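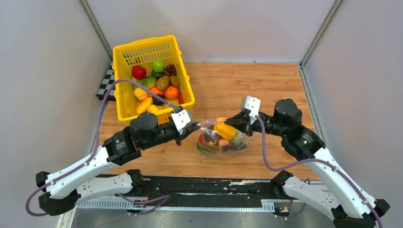 *A yellow crate of fruits and vegetables on a wood-grain tabletop.*

# Unit 4: Writing the TV Recap

Handout for the Writing About Television workshop. Read it before class, bring it to class, and please don't recap it for people who didn't read it.

We're using one show throughout, so that everybody is arguing about the same thing. The show is *Brumora*, a police procedural set in a foggy harbor town where the murder rate would empty any real harbor town by spring. You've all had the link to the episode called "Low Water." Watch it twice. The first time, watch it like a person. The second time, have something to write with.

## What a recap is for

A recap has three kinds of readers, and they want different things from you.

The first missed the episode. She fell asleep, or the kids didn't. She wants to know what happened, in an order she can follow, before tomorrow's lunch break.

The second saw the episode and wants company. He knows who did it. He wants to find out whether you also groaned when Inspector Nolleck went into the boathouse alone, without her phone, for the third time this season.

The third stopped watching two years ago and reads recaps in place of the show. There are more of these than the networks would like. They're your most loyal readers and your worst critics, and they will write to you if you get a cousin's name wrong.

You can't please all three in every paragraph. You can usually please two.

## Recap, review, preview

Students mix these up every year, so let's get it over with.

A **preview** goes up before the episode. It tells people when it's on and who's in it, and it works from whatever the network sent over, which will be one sentence long and contain the word "shocking."

A **review** says whether the thing is any good and why. It can skip most of the plot. It often should.

A **recap** tells the plot and has opinions along the way. The opinions ride in the passenger seat. If your reader reaches the end with a clear sense of how you feel about prestige television and no idea who killed the ferryman, you've written a review and filed it under the wrong heading.

Most sites will also want a live version, updated while the episode is on. We'll do that in Unit 6. Eat something first.

## The shape of a procedural

Procedurals are a gift to the beginner. They're built in blocks, and the blocks come around every week like the garbage truck. "Low Water" goes like this:

1. **The cold open.** A body turns up. It's found by someone with a dog or someone with a hangover. Here it's a hangover.
2. **First suspect.** He's rude to the police and has a boat. He didn't do it. He never does it at ten past nine.
3. **The home plot.** Nolleck's sister is selling the house. This matters more than it seems to in this episode, and I'll come back to it.
4. **Second suspect.** She's polite to the police and owns the cannery. Pay attention to her.
5. **The setback.** Evidence goes missing, or a superior shouts. In "Low Water" we get both, in one office, with one lamp on.
6. **The click.** Somebody says something unrelated and Nolleck stares into the middle distance. Gilbert, her sergeant, says "Boss?" He's said it in every episode so far. It may be in his contract.
7. **The confession.** Long, and delivered standing up.
8. **The tag.** Thirty seconds of the season plot, so that you'll be back.

You don't have to follow this order on the page. Lots of good recappers pull the home plot together into one paragraph, even if the episode dealt it out in four little scenes. What you can't do is shuffle the clues. If the reader learns about the second set of keys after the confession, the confession makes no sense, and she'll assume that's your fault. She'll be right.

## Openings

Two openings from last year's class, used with permission. Both are for "Low Water."

Hugo Besnard's:

> Tonight's episode of Brumora was very exciting and had many twists and turns that kept viewers on the edge of their seats. It began with a scene at the harbor.

Léonie Royer's:

> The ferryman is dead, the ferry is fine, and Nolleck's sister has put the house on the market without telling her. Guess which of these gets Nolleck out of bed.

Hugo would like it known that he's improved. His opening could be stuck on top of any episode of anything, including the weather. The test is simple enough: cover the title and see whether a fan could name the episode from your first two sentences. From Hugo's, a fan could name the medium.

Léonie's tells you the murder and the home plot, and gives you a small opinion about the heroine, in thirty words and change. It also makes a promise. If the rest of the recap had ignored the sister, that opening would have been a cheat.

## Tense, names, and other plumbing

**Use the present tense.** Nolleck finds the keys. Gilbert drops the keys. Go back to the past only for things that happened before the episode began: "Gilbert, who lost his badge last season, now loses the keys."

**Characters get character names.** Give the actor once, in parentheses, the first time the character does something worth mentioning. After that the actor goes home. "Nolleck kisses the coroner" is a plot point. Put the performers' names in that sentence and you may hear from a lawyer.

**Pick one name for each person and keep it.** Is he Gilbert, the sergeant, Nolleck's partner, or the big man in the raincoat? In a scene with four men in raincoats, this isn't a matter of style.

**Quote lines exactly or don't quote them.** Run it back and listen again. Subtitles are a help and also a trap; they get trimmed to fit the screen, and the trimmed version is the one that ends up in your copy.

**Go easy on the screen grabs.** A recap doesn't need a picture every two paragraphs. It particularly doesn't need the picture that gives away the ending, sitting at the top of the page where the reader from the West Coast meets it with her coffee.

## Spoilers

Anything in the episode is fair game below the headline. That's the deal, and the word "recap" is all the warning you owe. The headline itself is another matter. So is the little summary that shows up when somebody shares your link.

- Bad: *Brumora recap: The cannery owner did it*
- Also bad: *Brumora recap: You won't BELIEVE who did it*
- Fine: *Brumora recap, "Low Water": Sold, as seen*

The third one means nothing to anyone who hasn't watched and gets a small nod from anyone who has. A small nod is about as much as headlines get.

Don't spoil the next episode, either. If the network sent you a screener, you know things your readers don't, and it leaks. You'll find yourself writing "for now" and "or so it seems" after perfectly innocent sentences. Shiuli Abeysekara, who taught this unit before me, wrote her recaps before opening the next screener for exactly this reason. I've tried it. It takes a stronger character than mine, but the copy does come out cleaner.

## Opinion, and where to keep it

Put your opinions in the verbs and the asides. Save one paragraph near the end for anything larger.

Compare:

> Nolleck interviews the cannery owner. I thought this scene was too long and the writing was weak.

> Nolleck interviews the cannery owner, then interviews her some more. By the time they get around to the keys, the tide has visibly changed.

Same complaint. The second one also tells us about the tide, and the tide turns out to be how the body got to the slipway. You've been rude and useful in one go.

Be careful with the running joke. Gilbert's "Boss?" is funny once in a recap. If you do it in every recap, it becomes a tradition, and then one week he doesn't say it and you have your opening. That's a long game and I recommend it. What I don't recommend is six jokes about his raincoat on one page. Lionel Tanguy did this in his first draft, and the note in the margin from his partner said only "we know."

Leave people's bodies alone. Make fun of the plot, the wig, the fog machine, and the fact that the lab gets results back before Nolleck has parked. There's plenty.

## A worked paragraph

Gwenaël Coste's second draft, from the middle of the episode. I've left it as it was handed in.

> Back at the station, the keys are gone. Gilbert signed them in, Gilbert has the form to prove it, and Gilbert is now holding the form up as if the keys might be behind it. The chief shouts. The lamp trembles. Nolleck, who has been looking at photos of her own kitchen on a real estate site, asks how many people can get into an evidence room after six. The answer is two, and one of them is shouting.

What works: we know where we are, what's missing, who looks bad, and who might be lying. The house sale gets carried along without needing its own paragraph. The last sentence plants a suspicion at the same moment the episode does.

What I'd change: "The lamp trembles" is a bit pleased with itself. I'd also like to know that this is the second set of keys. The first set has been in Nolleck's pocket since the slipway, and a reader who missed the episode will be lost by the boathouse.

## Length

Our house style for this class is a thousand words, give or take. Lionel's final came in at 1056 and missed nothing. Hugo's came in at 593 and missed the murder weapon. I'd rather read the short one twice than a long one that transcribes every car ride, but a recap does need the murder weapon.

## For next class

Write a full recap of "Low Water." Finish it the same evening you watch, as you'd have to on the job. Print two copies, one for me and one for your partner.

Then, on a separate page:

- Your headline, plus one you threw away.
- The single fact you cut and now miss.
- One sentence on what you think the house sale is doing in this episode. If your answer is "padding," watch the tag again.

We'll spend the first half of class on openings, read aloud, names covered. In the second half we start on *Lustura*, the fashion house drama, where there's no body, no confession, and at least nine people called "darling." Bring your block list for the procedural so you can see how little of it survives.

Late recaps will be read late.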